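Skirkby's evening bus saved until spring after residents fill the village hall

People in Skirkby will be able to catch a bus home after dark this winter after all, following a change of heart over plans to withdraw the last two evening services on the number 55 route.

The bus company, Losunel, had said in the summer that the 6.40pm and 8.15pm journeys from Vurkport were carrying too few passengers to be worth running, and that both would stop at the end of October. The news went down badly in a village where the shop closes at teatime and the nearest late chemist is a good half hour away by road.

A petition left on the counter of the Radu bakery gathered 153 signatures, which is not bad going for a place of Skirkby's size, and the public meeting that came after it was so well attended that the doors to the back kitchen had to be opened so that people could stand in there and listen. There was tea, there was a fair amount of grumbling, and there were some very thoughtful things said too -- by hospital workers coming off late shifts, by parents of teenagers with Saturday jobs in town, and by one lady who told the room she had used the evening bus to visit her sister every week for as long as it had been running.

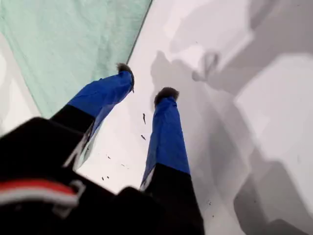 Losunel has now written to the parish council to say that both journeys will carry on until the end of March, when passenger numbers will be looked at again. The fare from Skirkby to Vurkport stays at £2 for a single, and return tickets bought in the morning can still be used on the last bus home.

There is one change to be aware of. The later bus will no longer go round by the old station yard, and will keep to the main road instead, stopping outside the chapel and again at the foot of Mill Bank. The company says this takes 6 minutes off the journey and should help the driver keep to time on icy nights, when the hill by the station yard can be a trial for anybody.

Residents of the cottages at the yard end are less than delighted, as you might expect, and have asked whether a light could be put up along the footpath they will now need to use. The parish council has promised to raise it with the county, and the matter will be on the agenda for its next meeting.

In the meantime, those who fought for the service are asking their neighbours to do the simple thing and use it, even if only for a trip to the pictures or a fish supper in Vurkport now and then. New timetables are being printed and can be picked up from the bakery, the surgery and the library van, and a large-print version is available from the parish office on request.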